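Front loader door hinge side and wall clearance

Nanami Mizuno
Posted Tuesday, in Laundry and Utility

I look after a small shared laundry and one dark grey front loader, labelled 1, stands close to a wall on its left. The door is hinged on the left. I want to move the machine nearer the wall to gain 60 mm on the other side. Does the open door need that space, and is the cable down the gap a problem? I leave the door open between loads. 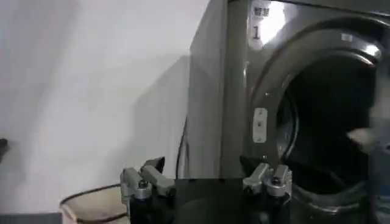 2 replies

Cledar
Open the door as far as it goes and measure from the side panel to the outermost point of the rim. If the rim passes the line of the panel, that figure is your minimum gap. Measure at the widest part of the door, not at the hinge plate. Keep the cable out from under the feet and check it isn't pinched once the machine is back. Leave enough slack to pull the machine out 400 mm for access to the hoses. Re-level it afterwards, as the floor is seldom true next to a wall.

Shezi
Mine is hard up against the wall and it knocks on spin. I'd leave a gap.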